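# Tingling down outer thigh after long desk days, normal lumbar MRI

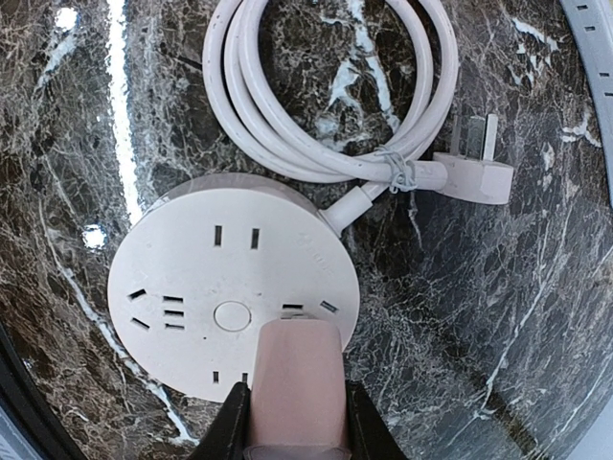

## Original post

**hostdale_runner**

Numb, burning patch on the outer right thigh since February. No back pain, no weakness, nothing below the knee. Lumbar MRI was normal. It gets worse after standing 16 minutes or more and eases when I sit. I wear a tool belt on weekends. Is this still sciatica?

## Replies

**Barbu**

Doesn't match the usual sciatica pattern. That normally runs down the back of the leg, often past the knee. Look up meralgia paresthetica: compression of the lateral femoral cutaneous nerve near the front of the hip. It is sensory only, so strength and knee reflex should be normal. Tight belts are a known cause. Ask your doctor about it and leave the belt off for a few weeks.

**savier665**

had the same, stretching fixed mine. try pigeon pose

**drunura_pt**

Agree with Barbu. Pigeon pose targets the piriformis, a different site. If loosening the waistband doesn't help, a nerve block can confirm the diagnosis. Get seen promptly for leg weakness, groin numbness or any bladder change.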